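The Lemonade Shift

2 min read

Osaze had the night bench and a cold. Two minutes past four, kettle on, and the right arm stopped with its fingers in the bowl.

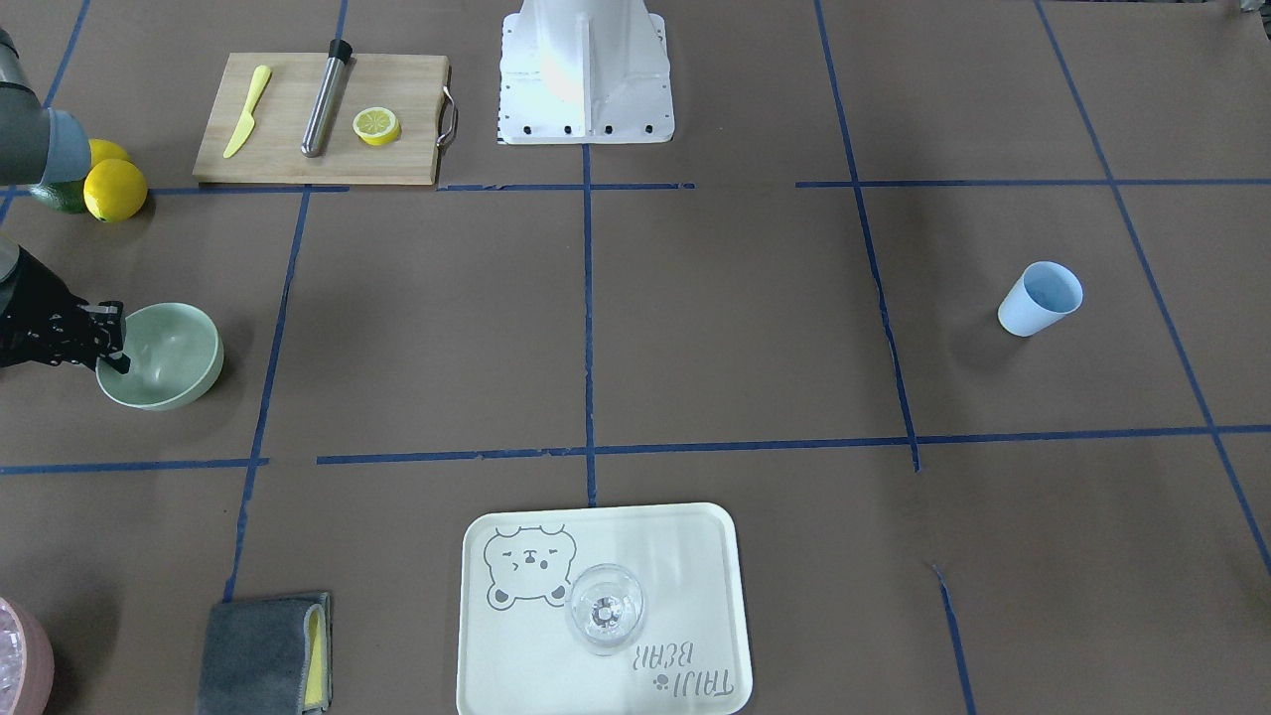 Right hand in the green bowl, muddler and half lemon still on the board.

No alarm. That was the bit he didn't like. A fault on the Mellunance arms meant a beep and a red line on the screen and you swore and pressed clear. Tonight, nothing. Screen said RUNNING. Cycle 2,979, running, and the arm like a statue.

He put his mug down. Picked it up again. Rang Sosina.

"Is it hot?"

"How would I know if it's hot?"

"Don't touch it."

"I wasn't going to touch it."

He had been going to touch it. Just the bowl, just slide it out from under, get the count moving. Five hundred more by breakfast or Hustley would want to know why, and Gonzalo would be the one asking, in that soft voice.

"What's the grip force say," said Sosina. Sheets rustling. A man's voice, then a door.

"Seventy."

"Seventy what. Out of what?"

"Just seventy. It was thirty a minute ago." He leaned in to read it. Leaned back. "Seventy-one."

Quiet on the line.

"Osaze, where are you standing?"

By the tray. He was standing by the tray, hip against the bench, with his sleeve over the tray where the bear's sleepy face was, near enough to the glass to knock it. He moved.

"By the door," he said.

"Good. Stay by the door. Hit the stop."

The stop was on the wall behind the bench. Of course it was, Tincuța had written that up in May, twice, and somebody at Cidunen had written back that the reach was adequate. Adequate for who. He went round the long way, back flat to the shelving, thinking about his daughter's hands for some reason, how small when she was born.

Seventy-eight. The screen still said RUNNING, cheerful as you like.

He hit it with his whole palm.

The arm let go. Not gently. The fingers sprang wide and the bowl jumped and went over the edge of the bench, and the elbow swung out across the tray, fast, to teh exact place his hip had been. Glass everywhere.

"What was that," said Sosina. "Osaze. What was that?"

"Bowl," he said.

"Are you hurt?"

"No."

"Pull the plug as well. Then sit outside. I'm putting my shoes on."

He pulled it. Sat on the step with the cold coming up through his trousers. Under his nails, lemon. He'd get the form out when she came, he'd write down where he was really standing, he would.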